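Medov folding ironing board, 13 months in

I bought the Medov tabletop board because our apartment has exactly one closet and the old full-size board had been living behind the bathroom door, where it fell on me about once a week. I wanted something I could throw on the kitchen table, use for two shirts and put away again!

First, the good stuff. It's light enough to carry in one hand with the iron in the other. The legs snap open without a fight (my last one, a Kundetti, pinched my thumb so many times I started wearing an oven mitt) and the rubber feet don't slide. It stands on a wet counter just fine, and I've had it on carpet too, which it liked less but put up with.

The cover is better than I expected for $44. It has a drawstring underneath, so you can take it off and wash it, and mine has been through the machine maybe five times with no shrinking. The padding is a bit thin, though. Press hard on a shirt placket and you'll feel the mesh through it, and sometimes you'll see the pattern on the cloth too. I folded an old bath towel in half under the cover and that fixed it for me.

Now the grumbles. The iron rest is a joke, just a bent wire that sticks out the side and wobbles, so I stand my iron on its heel on a trivet instead. And the narrow end is too wide for kids' sleeves. If you sew a lot of small things, get the Prinberg sleeve board as well, or just roll up a towel.

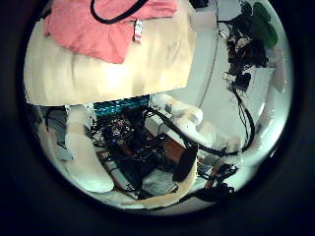

Linen is still a pain, but that's linen. I keep a spray bottle handy, do the collar first and then work down, and a pair of pants takes me 12 minutes if the phone doesn't ring.

Would I buy it again? Yep, though I'd wait for a sale. They had it marked down last October and I missed it by a day, which still annoys me. Four stars, and I'd bump it up if they sold a thicker pad to go with it.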